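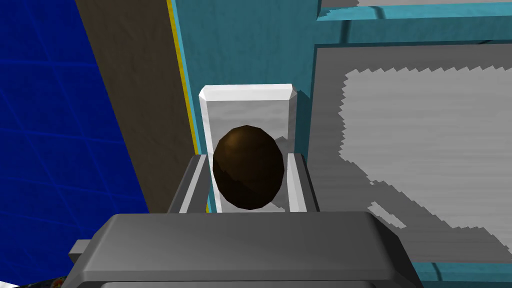
Speaker notes - What changed on the packing floor
Talel autumn meeting, 10th November, second slot after coffee

Start without the title slide. Say who I am and that I ran shifts at the Gandus site before I moved over to the automation side. I am not a software person. Most of this talk is about people's working days.

Background, keep it short. Gandus packs small fragile goods for Brundano. Every item used to be picked up by hand, checked and set down in its tray. On a full shift that was 900 pieces per person. Wrists and shoulders were the main complaint, and the late shift was hard to fill.

In August we put in 2 arms. Before that the whole job was worked through in simulation, and that part took longer than the installation. People here always ask what simulation is good for, so spend a minute on it. You can get the grip wrong all day and the only cost is time. Fingers too wide, fingers too close, the approach too steep. A smooth rounded item gives you very little to hold, and a few millimeters either way makes the difference between a good pick and a cracked one.

Pause for questions if there are hands up. If not, go on.

The software came from Ratanaporn. Their people did the modeling, but they asked our packers how they hold things, and that was worth the travel money. One packer explained that she never closes her hand until the item has stopped moving. That went into the settings the same week.

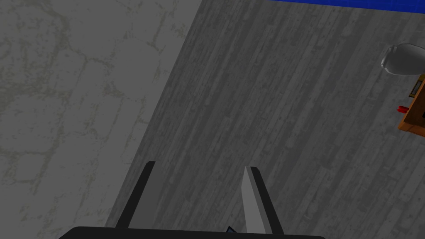 The open position got a lot of discussion too. How far the fingers spread before they come down decides how close together you can set things on the surface. Our layout was planned for human hands, with everything pushed up near the edge where it is easy to reach. We moved most of it. The packers did not like that at first and some still don't.

Now the jobs. Be direct here, this is what people came for. There were 16 on the packing team and there are still 16, but the work is different. Fewer are picking. More are checking, clearing jams and loading trays. Two trained as cell operators and got a pay grade for it. The rest did not, and that is a sore point. I think the grade should have been settled before the arms arrived. Say so.

What people told us in the first weeks:
Less pain at the end of the shift.
More boredom. Watching a machine is tiring in its own way.
Less talk. The old benches faced each other and the new stations don't.

That last one we missed completely. We have since turned four of the stations around - cheap to do, should have been in the first plan.

Don't get drawn into payback figures. Finance has them and they are not final. If pressed, offer to send them later.

Close with the request: if your site is next, get packers into the simulation sessions from day one, on paid time.

Leave ten minutes. Water is on the side table.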